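Stadmont Robotics Club
Posted in March by the club build account

We use cookies to remember your settings. Accept / Manage

Build thread for anyone following the two-arm project at Stadmont. I run the Friday bench, so this is mostly bench stuff.

The task this term is gear assembly. One metal disc, a few small gears, pins to put them on. Two arms share the job. It's the same task Clustotthorpe will run at the meet, so we want it solid before we go.

We got the parts list from the Rodrigues kit and swapped out almost nothing. The arms were already ours from last year. Most of our budget went to spare fingers and cables.

Code is in 2 parts. One half plans the moves for both arms, the other half just listens to the wrist cameras and says where the disc is. The second half is the one that keeps us late.

Friday bench, both arms over the cloth:
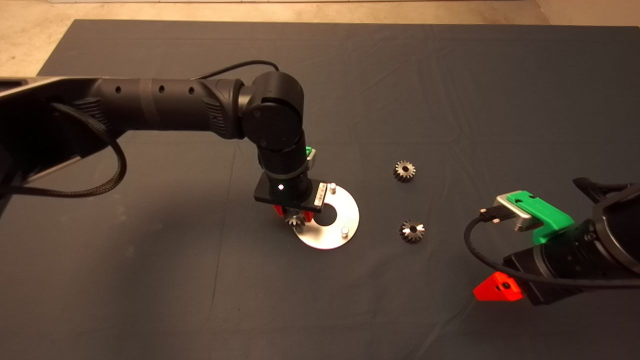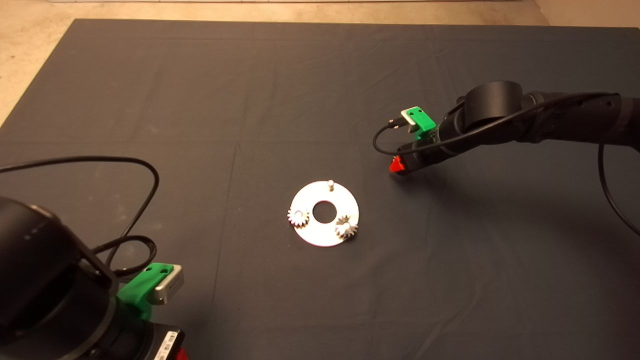
Grip force is what we're working on now. Too little and a gear turns in the fingers, too much and it pops out sideways. The fingers are red, which helps a lot when you're watching a dark gear from across the room, and the bevel gears are the worst ones to hold because the sides slope. We dropped the closing speed to 70 percent and left the force where it was. Next we try it the other way.

Log so far: 1,631 attempts since the start of term. 1,556 of them have a complete recording. The rest are missing a camera stream or stopped early when someone hit the pause key.

If you're on the logging crew, please write down which arm went first. It isn't saved in the file yet. I have a fix half done.

Cable notes. Leave enough slack at the wrist that the arm can turn all the way over without pulling. Then check that the loop can't reach the disc. We lost most of an evening to a cable that kept nudging a gear.

The cloth stays. We tried a bare table for a week and the glare confused the disc finder. Shake it out before you start and pull the big folds flat. A gear set down on a fold leans, and then the pickup angle is wrong.

Someone asked about simulation. We have a model in Skulteck that a second-year group made. It's fine for checking that the arms don't hit each other. It's not much use for contact, so pin insertion gets tested on the real bench only.

Things still open: re-zero the left arm, print more fingers, decide who is driving to Clustotthorpe. The left arm drifts a little by the end of a long session and I'd like to know if it's the shoulder or the elbow.

New members can come by Friday at 4. No experience needed, but tie back long hair and keep your sleeves out of the way. I'll post the force numbers here when the next batch is done.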